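Visit report: the Bakilana cell at Skellau, September

Skellau opens its robot hall to outside visitors twice a year. I signed up for the maintenance track, which covers one machine from morning startup to shutdown. The machine was Bakilana, a two-arm mobile unit intended for yard and garden work. Vilém Kratochvíl has been responsible for it since it was commissioned, and he led the tour.

The cell has two halves. One is the physical machine, parked on a steel plate behind a waist-high barrier. The other is its simulated copy, which runs in a package called Simura on a workstation just outside the barrier. Kratochvíl treats them as a single piece of equipment with a single logbook. A part changed on the real arm is changed in the model the same day, and the entry stays open until both are done.

Startup begins with the model. The operator loads a yard called Kitasum, a house with a lawn and planting beds, and places the robot on the grass. The two grippers are opened to their full stroke with nothing between the fingers, and the wrist views are checked first. In a correct wrist view the fingers come in from the left and right and the gap between them is clear.
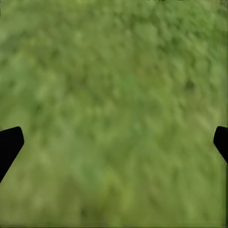

The finger geometry in the model had been a source of trouble earlier in the year. The real fingers were replaced with a slightly longer set, and the mesh was updated, but the collision shape underneath it was left at the old length. The rendered finger and the finger used for contact no longer agreed, by 3 millimeters. Grasps passed in Simura and then pushed into the floor plate on the machine. The fix took a few minutes once it was found. Finding it took 12 days, most of them spent on the force sensor, which was fine.

The startup sheet now has a line for it. The operator lowers one open gripper until the model reports contact, reads the height, and compares it with the height recorded on the steel plate. Any difference over one millimeter stops the startup.

Lighting and ground texture are left alone at this stage. I asked whether a soft-looking lawn caused problems for the vision software. Kratochvíl said the wrist cameras are not used for distance at startup, and that a sharper ground texture had cost rendering speed without changing the result of any check on the sheet.

The next step is the wide view, used to confirm where the arms sit relative to fixed things in the yard. The tree near the robot is the usual reference on the left, and the house gives the horizontal and vertical lines. The arms are moved one at a time to a set of stored poses. At each pose the operator checks that the joint readings match the stored values and that no link passes through the ground or the trunk. 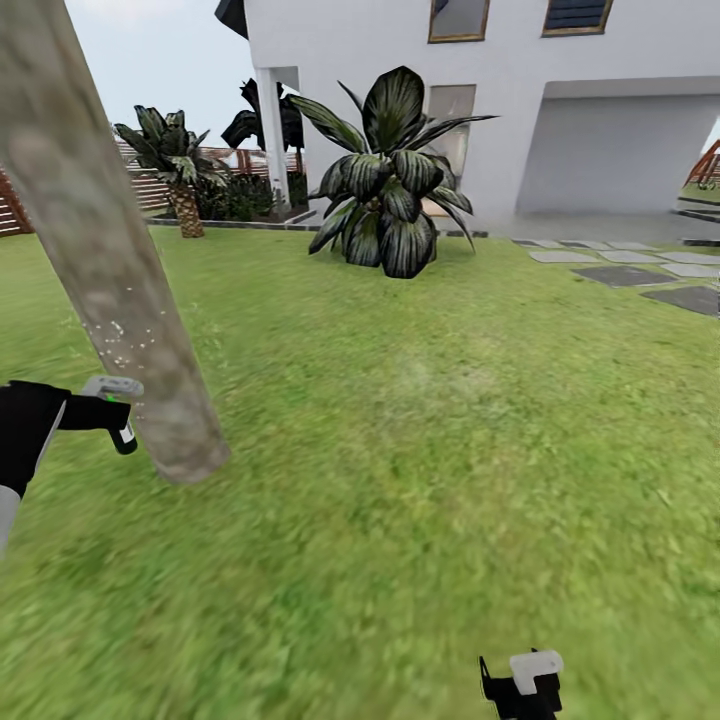
There are 6 stored poses per arm. Two are there for the cable guides, which on the real machine limit the wrist earlier than the joint stops do. Simura knows nothing about cables unless told, so the limits are typed in by hand and printed on a card taped to the barrier. The card I saw had two values crossed out and rewritten in pencil.

After the model passes, the same poses are run on the machine at 10 percent speed with one person at the stop button. We watched this from the marked line. The left arm completed its set. The right arm halted at the fourth pose with a following error on the wrist joint. Kratochvíl released the brake, turned the joint by hand, and found it stiff near one end of travel. The cover came off, a cable clip was found to have rotated against the housing, and the clip was turned back and tightened. The pose was then repeated three times without a fault.

Routine care is simple. Finger pads are wiped after each session and swapped when the edge rounds over. Wrist screws are checked with a torque driver every week. The model is backed up before any change, with the log entry number in the folder name.

The afternoon session covered battery handling, in a separate room, and I did not attend. Visitors wanting the startup sheet can ask for a copy at the front desk; mine is missing the second page.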